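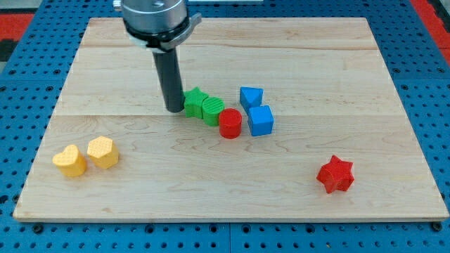
1 min read

Progress report to Bratis, 18th January

Trial of the Lillia sorting kit. The arm is mounted and the straight rod tip is fitted. Block work on the maple board started in December. We have logged 200 pushes out of the 2000 planned, using the star, cylinder, heart and cube shapes among others. Macario Galindo rewrote the setup notes. The spare tip from Plusano is still on order. Bimla Dwivedi will send costs separately.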